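Can a Robot Do My Chores Yet? I Went to Find Out

My kitchen counter has been making fun of me for weeks. There's mail on it, a screwdriver, two chargers that may not belong to anything I own, and a sock. I'm a grown woman with a deadline, so of course I started wondering whether a machine could deal with all this for me (and whether I could write it off as research). One thing led to another, and by December I had visited three companies that all say the tidy house of the future is on its way.

My first stop was Brurkus, which is working on a laundry folder the size of a refrigerator. I brought my own towels. I'd like to say I did this for science, but mostly they needed folding. The machine took a hand towel, thought about it, and gave me back a perfect square in just under 7 minutes. I loved it! I also did the math on my family's weekly pile and decided we'd have to start running the thing before breakfast and let it go till bedtime. A fitted sheet, I was told, is "on the roadmap."

Then there was Medeiros, which makes arms for small factories. These are much further along, and it's easy to see why once you stand next to one. The arm I watched was putting lids on jars, and it was terrific at it. Same jar, same lid, same spot on the belt, 300 times before lunch. When a jar came down the line tipped on its side, though, the whole thing stopped and blinked a yellow light until a woman walked over and set the jar upright with one finger. She didn't even put down her coffee.

I kept thinking about that finger. Most of what we do around the house is that finger! You pick up the thing that isn't where it should be, you turn it the right way around, you close it, you put it somewhere else. We never think of it as skill. My grandmother would have called it straightening up and expected it done in 10 minutes.

Which brings me to Volley, the company I'd most wanted to see. Volley isn't selling anything yet. What they want is a robot that can clear a table, any table, with whatever happens to be on it, and their way of getting there is to have people do the job first, working with grippers in place of fingers, so there's something for the machine to learn from. Glasses, a mug, some fake flowers. Your basic tabletop, in other words, and a lot friendlier than mine.
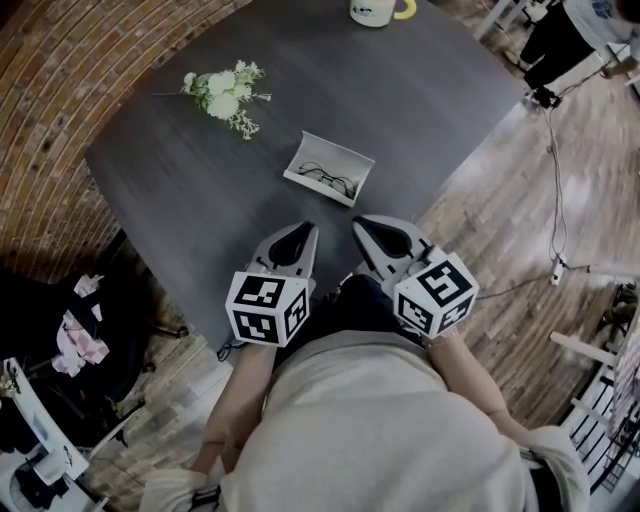
Ekside readers had plenty to say when I mentioned the visit in our newsletter, and Maureen wrote back that she would gladly pay for a robot that cleared the table but only if it also knew what to leave alone, as her husband's crossword had once been tidied straight into the recycling and the marriage had barely come through it.

She's onto something, and I wish I'd had her letter with me when I went. Picking up a pair of glasses without bending them is hard enough. Knowing that the glasses stay on the nightstand, that the mug is somebody's second cup and not garbage, that the flowers live there? I asked one of the engineers how you teach that part and got a long, friendly pause. Then she said they were starting with the picking up.

I did get to try the grippers myself, and wow, was I bad at it. You lose your fingertips, for one thing. I had no idea how much I lean on them until I was chasing a teaspoon across a table like it owed me money. It took me 21 tries to get the spoon into a cup. By the end my shoulders were up around my ears and I had a whole new respect for anybody who does this for a full shift, and some sympathy for the robots, too.

So, chores. If you run a jar factory, the help is already out there and it doesn't mind the hours. If you have a hand towel and a free morning, you're in pretty good shape. For the rest of us, the people I talked to were careful with dates. The boldest guess I heard for a table-clearing robot you could buy was about 10 years, and the man who gave it asked me not to hold him to it.

I went home and did the counter by hand. The sock was mine. The chargers are in a drawer now, and I still don't know what they go to.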